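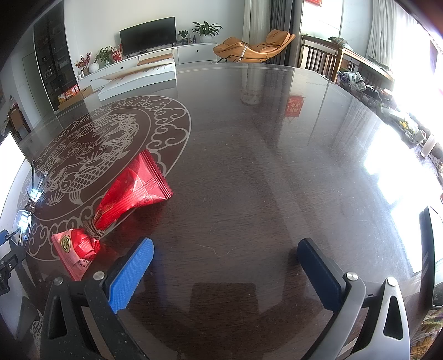
Ticket: fine scratches and dull patches on the Golmont round table, opened in October by Margus Ots. First of all, what a table! I've had the Golmont for four years and still grin every time the light comes across it. The koi and lotus medallion is as crisp as ever, scales and fanned fins and all, and the top is glossy enough to throw a faint red reflection of a wrapper back at you. A bit of dust shows up on it too, as it always does on dark brown. My trouble is hairline marks near my usual seat, plus a cloudy film that comes back after every wipe.

Tried so far: dry duster (no change), Zidel spray polish (lovely for 20 minutes, then cloudy again), warm water with a drop of washing-up liquid (much better!).

Reply from Vasorholm support: great notes, thank you! The film is polish building up. Stop the Zidel for now and wipe with warm water only, then buff with a dry Rebane cloth. Do the outer cloud scroll band last.

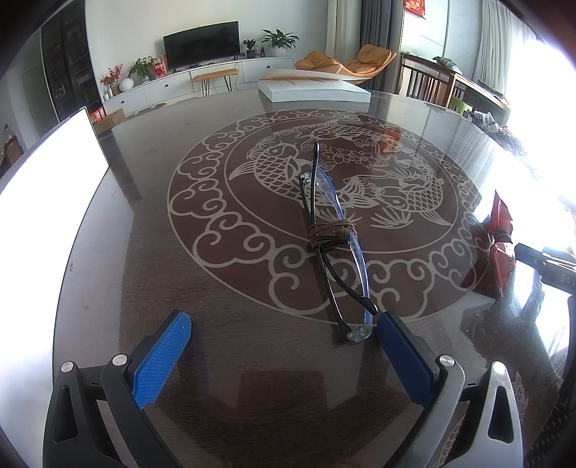 Is it all right to put glasses and keys straight down on the top?
Glasses are fine if you set them down gently, but keys should go in a dish or on a felt mat.

Update, 17:40: wiped and buffed twice, film gone, and the carp look brand new! Two hairlines left, only visible side-on. I'm very happy to live with those. Felt mat ordered.

Status: closed.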